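**From:** Khadija Salem
**To:** robotics club list
**Date:** 28 January 2018
**Subject:** Re: Baking table, what do we practice next?

Driss Slaoui wrote:

> Can someone tell me where the baking table task stands? I missed the last 2 meetings. Are we still using the full set of ingredients, or did we go back to the cups and the rolling pin only? I'd also like to know if bags count as a grasp when they are leaning on something.

Driss,

We are using the full set. Wael wanted the starch and sugar bags in from the beginning, and the team agreed on Thursday. The tray stays near the front edge, and the other things go behind it or to the left. 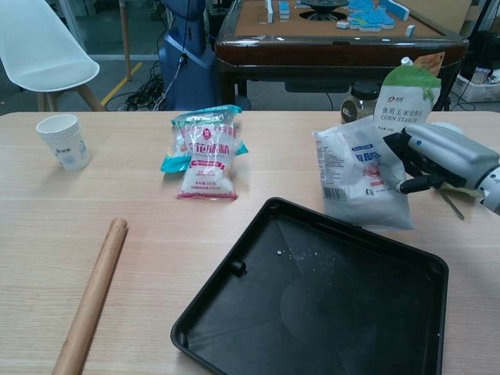

On your second question, yes, a leaning bag counts, but it has to clear the table and stay in the fingers for five seconds. Mizanur has the score sheet. Each team gets 10 tries per object, and a dropped bag is a miss even if it lands in the tray.

Small packets are a separate list. Adel thinks they should be worth less than the big bags. I disagree – a thin packet gives the fingers very little to close on, and the object detector confuses them with each other. We can vote on it at the next meeting.
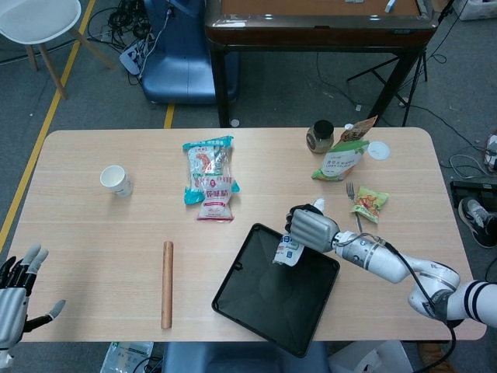 *Right hand holding a small white packet over the tray.*

Please don't change the grip force settings on the shared laptop without writing it in the log. I spent most of an evening finding out why my numbers didn't match the ones from November.

If you can come on Tuesday, we start at six. Bring your notes on the wrist angles, and the charger if you still have it.

Khadija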